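Repointing the back wall, part two: mix, sand, and curing

25/06/2019

The raking out is finished, so this post covers the mortar. Part one dealt with tools and with the mistake of using an angle grinder on the vertical joints. I won't repeat it except to say that the plugging chisel did all of the verticals in the end, and that the marks left by the grinder are permanent.

For anyone starting with this post: the wall is the rear boundary of a row house lot in Tanley, soft red brick, originally laid in lime mortar and later patched with portland cement. The cement patches are the reason for the whole job. Cement mortar is harder and much less permeable than the brick, so moisture in the wall leaves through the brick face and takes the face with it when it freezes. Every spalled brick I have is next to a cement joint. The original lime joints were crumbling, but the bricks beside them are in good shape, and that is the correct order of failure. Mortar is the part you replace.

Joint depth. I raked to twice the joint width, or to sound material if that was deeper. In the lower courses sound material was a lot deeper. A few joints went back far enough that I packed them in two passes with a night between, because a single deep fill shrinks away from the brick on both sides. The test is to push a thin blade along the edge of the joint the next morning. If it slides in, the fill has pulled away and has to come out again. I had that happen on one stretch near the gate and redid it.

Lime. I used Kalto, a natural hydraulic lime sold in the weakest of the usual grades. Lime putty would have been closer to the original, but it sets only by taking up carbon dioxide from the air, and it needs a long frost-free period and more attention than I can give it. Hydraulic lime gets an initial set from water and then carbonates slowly. The cost is a somewhat harder mortar. On brick this soft I would not go up a grade, whatever the person at the counter says about exposure. The parapet might justify it. I used the same grade there too and will find out.

Sand. This took the most time and is where most of the published advice is vague. "Sharp sand, well graded" describes nearly everything in a bag. What matters is the range of particle sizes and how much void space is left between them, since the lime has to fill the voids. Too little void and the mix is short and drags. Too much and you either use extra lime, which shrinks, or end up with a weak joint.

The void test is simple. Dry the sand completely in an oven tray, fill a measuring jug to a line, then add water from a second jug until it just shows at the surface. The volume of water over the volume of sand is the void ratio. My first sand, a bagged product from a chain store, came to well over what I wanted and was nearly all one grain size. It looked fine in the hand. The second, from the Cerurness pit, came to 33 percent, which points to three parts sand to one part lime by volume with nothing to spare. I went slightly richer because measuring with a bucket isn't exact.

Cerurness sand isn't sold in bags anywhere near me. Hosseinzadeh, the masonry yard out past the rail bridge, keeps a bay of it and will load it loose if you bring your own sacks. Bring strong ones. The yard also had the right lime in stock and stored it indoors on pallets, which matters more than the price. Hydraulic lime that has sat in a damp shed has already started reacting, and there is no reliable way to tell by looking. Check the date on the bag and squeeze it for lumps.

The color match came from the sand. I made up sample biscuits with three sands and left them on a windowsill until fully dry before comparing them with a broken piece of the original joint. Wet samples tell you nothing useful, as everything is darker and the differences shrink. The Cerurness biscuit was a little yellower than the old mortar on its outer face and a close match to its inside, so I assume the difference is soot and time. No pigment was used.

Mixing. I mixed in a tub with a paddle on a low-speed drill. Dry ingredients first, turned over until there were no streaks, then water in small amounts. The usual error is to stop too early, decide that it is too dry, and add water. Hydraulic lime mixes get noticeably wetter with working. I mix, leave the tub alone for a while, and mix again, and only then decide. A good pointing mix is far stiffer than a bricklaying mix. It should hold together when squeezed and leave very little on the glove. If it smears down the brick face, it's too wet, and the stain is more trouble to remove than the joint was to fill.

I kept batches small. A batch stays workable for longer than a cement mix, but once it stiffens it shouldn't be revived with more water. I threw away two part batches before I settled on a size I could place in one session.

Wetting. Dry brick pulls the water out of the mortar before it has a chance to set, and the joint turns to powder. I wetted the wall the evening before, again in the morning, and once more with a hand sprayer just ahead of the pointing. The surface should be damp with no standing water. Start at the top and work down so the runoff doesn't land on finished joints. I know this because I did the first section from the bottom.

Placing. A pointing key slightly narrower than the joint, and a hawk held tight under the bed joint. The mortar goes in firmly and in layers. I left each joint slightly proud and did nothing more to it until it was thumbprint hard. Then I scraped it back flush with a piece of scrap wood and beat it with a stiff churn brush, end on. The beating closes the shrinkage cracks, compacts the surface, and exposes the aggregate, which increases the area available for drying. Brushing sideways too early does the opposite and drags a film of lime over the surface. If the brush picks up mortar, it is too early.

The timing of that step varies more than anything else on the job. On the shaded end it was the next morning. On the end that gets afternoon sun it was the same day, and I nearly missed it.

Curing. I hung damp burlap from battens along the top and kept plastic sheeting over it, held off the face so air could move behind. The burlap was rewetted daily for 14 days. This is the dullest part of the work and the easiest to skip. The section where I let the burlap dry out over a windy afternoon has a fine powder on the surface when rubbed, and the rest doesn't. It is probably only surface deep, but I've marked it and will look again in October before the first frosts.

Quantities. My estimate was low. I had calculated from the average joint depth and ignored the deep fills in the lower courses, where the volume per foot is much higher. Loss from droppings was also higher than I allowed for. A board at the base of the wall catches clean droppings, and those can go straight back on the hawk if you are quick. Anything that has touched soil can't.

Total spending including the lime, the sand, burlap, and replacement bricks came to 900 dollars. The bricks were the largest item. Salvaged soft reds in the right size are expensive, and some of them had to be rejected once I tapped them and heard a dull note. A sound brick rings. I should have tapped them at the yard.

Still to do: the coping, the two courses below it, and the return next to the gate post. The coping stones are bedded in cement and I haven't yet found a way to lift them without breaking corners. Wedges from the back look more promising than a bar from the front.

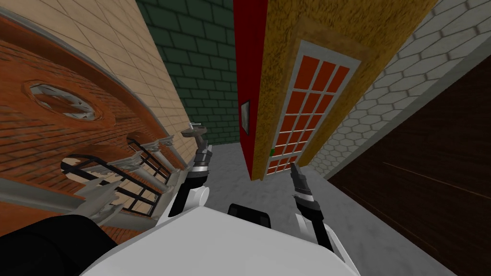
If the wedges work, the bed will go back in the same mix, placed a little wetter than for pointing so the stones can be tapped down to level. I would also like to cut a proper drip groove on the underside of each stone while they are off the wall. Part three will cover the coping and whatever the powdery section looks like in the fall.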